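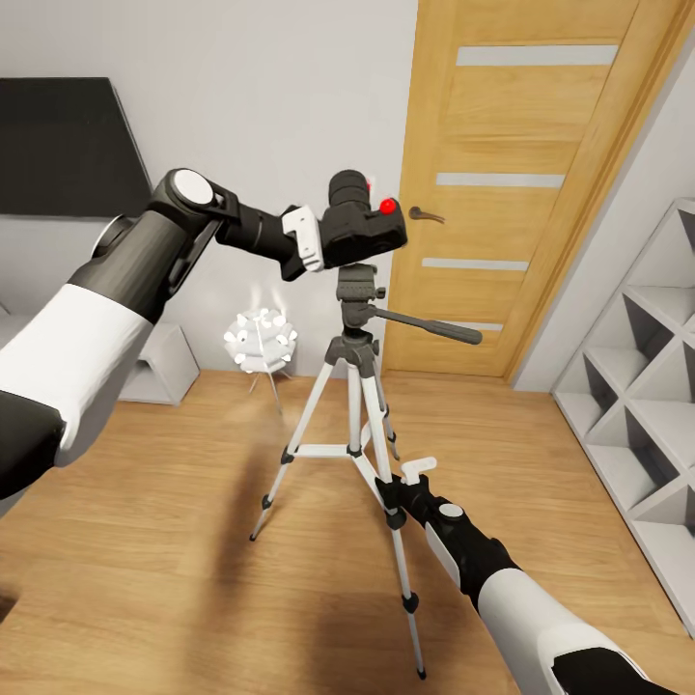
Cámara montada en un trípode, sobre suelo de madera.

Foro de ayuda vecinal de Lonurmont > Casa y aficiones > Vídeo doméstico

El vídeo tiembla cada vez que alguien camina por el salón (suelo de madera antiguo)

Publicado el 18 de enero de 2026

Buenas. Vivo en un segundo piso del casco viejo, en uno de esos edificios que las inmobiliarias llaman "con carácter". El carácter, en mi caso, está en el suelo. Es de tabla larga, original, precioso, y se mueve como la cubierta de un barco. El día que lo alquilé me pareció encantador. Luego me dio por grabarme tocando el violonchelo para mandarle los vídeos a mi profesora, que se ha ido a vivir fuera y me corrige a distancia con una crueldad que de cerca no tenía.

El problema es que el vídeo tiembla. Cuando toco sentada y quieta, más o menos bien. Pero en cuanto marco el compás con el pie (lo sé, no se marca el compás con el pie, ya me lo han dicho), la imagen da un saltito. Si pasa alguien por el pasillo, el plano entero se balancea un par de segundos y parece que estoy tocando durante un terremoto de intensidad moderada. Y si la lavadora entra en centrifugado hay que dejarlo, directamente.

Lo que he probado:

Poner una toalla doblada debajo de las patas. Ahora tiembla más despacio y además se ha inclinado.

Bajar el trípode al mínimo. Mejora, pero el encuadre me saca de rodillas para abajo y la profesora quiere ver el arco.

Colocar la cámara en una estantería. La estantería se apoya en el mismo suelo, cosa en la que debería haber pensado antes de vaciarla.

Pasarlo por el estabilizador del Dilby. Quita el temblor y a cambio las paredes del fondo se ondulan como gelatina. Mi profesora preguntó si me encontraba bien.

El trípode es un Kirkel de segunda mano, de los ligeros. ¿Compro uno más pesado o el suelo me va a ganar igual? No quiero gastarme un dineral, y taladrar paredes no puedo: la propietaria tiene opiniones muy firmes sobre los agujeros.

Gracias de antemano, también de parte de los vecinos de abajo, que llevan semanas oyendo la misma sarabanda.

3 respuestas

Respuesta aceptada

Me pasé años grabando conciertos de coro en salas parroquiales con tarima hueca, así que te acompaño en el sentimiento. Imagínate a los bajos entrando todos a la vez con el pie derecho.

Antes de comprar nada, averigua dónde se mueve menos tu suelo. Las tablas van apoyadas en vigas, y entre viga y viga el suelo hace de trampolín. Encima de una viga es otra cosa. Para encontrarlas fíjate en las filas de clavos, si se ven: suelen ir en línea recta, cruzadas respecto a las tablas, y marcan por dónde pasa la viga. Si no se ven, pon un vaso de agua en el suelo y camina por la habitación. Donde el agua menos se inmute, ahí va el trípode. Casi siempre gana el sitio pegado a un muro de carga, en una esquina, que con un poco de mala suerte es donde tienes el sofá.

Segundo, la posición de la silla. Si tú y la cámara estáis sobre las mismas tablas, cada golpe de pie le llega entero. Gira el montaje para que las tablas pasen entre los dos en perpendicular y procura que no compartáis ninguna. Parece una manía mía y a lo mejor lo es, pero en aquellas tarimas se notaba bastante.

Tercero, el peso. Un trípode ligero se puede lastrar. Muchos tienen un gancho bajo la columna central; cuelga ahí una bolsa con botellas de agua, pero con la cuerda lo bastante larga como para que el fondo de la bolsa roce el suelo. Si la dejas colgando en el aire se convierte en un péndulo y habrás añadido un temblor nuevo a tu colección. Si no hay gancho, lo mismo con una correa en la unión de las patas.

Cuarto, la columna central, abajo del todo. La gente la sube porque es cómodo y acaba con la cámara en lo alto de un palo. Si necesitas altura, sácala de las patas, empezando por los tramos gruesos.

El mango, si tu cabezal lo lleva, apriétalo bien y olvídate de él. Uno flojo vibra por su cuenta y además acaba siempre a la altura del codo de quien pasa. El mío me ha costado un seguidor muy fiel en forma de moratón.

Lo de la toalla, fuera. Una cosa blanda deja que el trípode se meza. Si quieres poner algo, que sea goma densa y fina, la misma para las tres patas. En la ferretería de la calle Sriwong venden recortes de los que se ponen debajo de las lavadoras, y ya que estás allí compra también para la lavadora, que por lo que cuentas es la verdadera solista.

Y un remedio que no cuesta nada: ponte una zapatilla de suela gruesa en el pie culpable. Tu profesora solo quiere ver el arco.

Sobre el estabilizador del programa, déjalo para el final y a la mínima fuerza que tenga. Con temblores pequeños se defiende. Cuando le pides que arregle un terremoto empieza a inventarse las paredes.

Comentario de quien preguntó

He hecho lo del vaso. Se me ha caído el vaso. Pero antes de caerse me ha dado tiempo a ver que junto al muro de la escalera el agua casi no se movía, así que he cambiado el sofá de sitio y ahora la cámara vive en su esquina. Con la bolsa de botellas (4, de litro y medio) y la columna bajada, el pie ya no se nota. El pasillo todavía un poco. De la lavadora hablaré con la lavadora.

Comentario de quien respondió

El pasillo se arregla con una alfombra o echando a la gente. La alfombra es más barata a la larga.

Segunda respuesta

Trípode nuevo y ya está. Yo tengo uno de 20 kilos que era de un estudio de televisión que cerró y no se mueve ni queriendo. Tampoco lo muevo yo, lleva en el mismo sitio desde que lo subieron entre 2 y desde entonces todos mis vídeos están hechos desde la puerta de la cocina. Pero fijos como una roca.

Ahora en serio, si te sobra el dinero mira en el mercadillo de septiembre, que siempre aparece alguno pesado. Los que valen 3.000 euros en tienda son para gente que gira la cámara despacito siguiendo caballos. Para un violonchelo sentado no hace falta.

Comentario

¿Y cómo se supone que eso ayuda en un suelo que se mueve? Si el suelo baja, el trípode de 20 kilos baja con él, con mucha dignidad, pero baja.

Comentario de quien dio la segunda respuesta

En mi casa el suelo es de terrazo.

Comentario

Ya.

Tercera respuesta

Llego desde la sección de música, perdón por la intromisión. Toco la viola y he pasado por lo mismo, y te diría que mires también el sonido, que aquí todos habláis de la imagen. Si el micrófono es el de la propia cámara, el golpe del pie llega por las patas y sale en la grabación como un bombo lejano. Tu profesora lo oye aunque sea demasiado educada para decirlo (por lo que cuentas, igual no es el caso).

Yo grabo el sonido con el móvil, puesto encima de un cojín en una silla aparte, y después junto las dos cosas. Para que cuadren, una palmada al principio, delante de la cámara y con ganas, y en el programa buscas el pico. El Dilby, en la versión que uso yo, lo alinea solo si se le pide; el botón está escondido en el menú de pistas, donde no lo buscaría nadie en su sano juicio. Cojín blando para el micro, goma dura para el trípode. No los confundas como hice yo.

Ojo también con la pica del violonchelo. Si la clavas directamente en la tabla, estás tocando el violonchelo y el suelo a la vez. Hay quien lo hace a propósito porque suena más gordo, pero el vecino de abajo no ha comprado entrada. Un tope de goma o una tabla con correa a la silla quita mucho, y la propietaria de los agujeros te lo agradecerá, porque una pica también hace los suyos.

Y lo del compás con el pie: prueba a moverlo dentro del zapato, solo los dedos. Mi profesor tardó dos cursos en darse cuenta.

Comentario de quien preguntó

La pica. Acabo de levantar la alfombrilla. No voy a describir lo que hay debajo. ¿Alguien sabe de cera para tapar marcas en madera oscura, tirando a nogal?

Comentario

Eso va en Casa y aficiones > Reparaciones. Abre hilo nuevo, por favor, y pon el tono de la madera en el título, que luego preguntan todos lo mismo.

Hilo marcado como resuelto. Los comentarios siguen abiertos.

Hilos relacionados
Zumbido en la grabación cuando enciendo el flexo
Tapar marcas en parquet de alquiler antes de la revisión
Patas de goma para lavadora: ¿funcionan o es superstición?
Kirkel antiguo, ¿dónde encuentro la zapata?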